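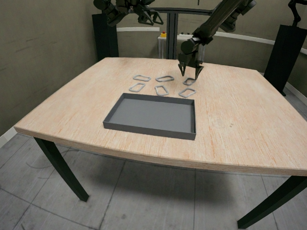 Jun 25, 2023. Open day, Cillport

Ran the ring job in the simulator on the big screen by the door, on the grounds that a simulated arm can't be leant on by visitors. Hanane Ezzat had the talking part, I had the keyboard. The task is the old one: grey rings on the table, tray in front, rings go in tray. We left it sitting at the start for the first lot, tray empty and the right gripper hanging open over the back-right ring, while Hanane explained what a grasp pose is. A man asked if it was broken. Fair.

Visitors on the door counter: 226. Visitors who asked whether it could do the washing up: did not log, regret this.

Settings for whoever repeats it: seed 590, Halen planner, default lighting. Seed 115 is prettier but the left arm sulks in it and won't leave its home pose. Don't use 887, see September notes.

Two people from Citano stayed for three full runs and wanted to know why both arms hang from an overhead beam. I said floor space. Ezequiel Casado said reach. We then had a short disagreement in front of the guests, which they seemed to enjoy more than the demo.

The small girl with the rucksack asked why the emergency stop was at the back, on the white cart, where the robot would get to it first. Ezequiel wrote that down. The model was copied from the Tamihana cell, so someone should check where theirs is.

To do:
- reset key needs to be one key, not four
- bigger captions, the back row couldn't read them
- return the projector lead to upstairs before they notice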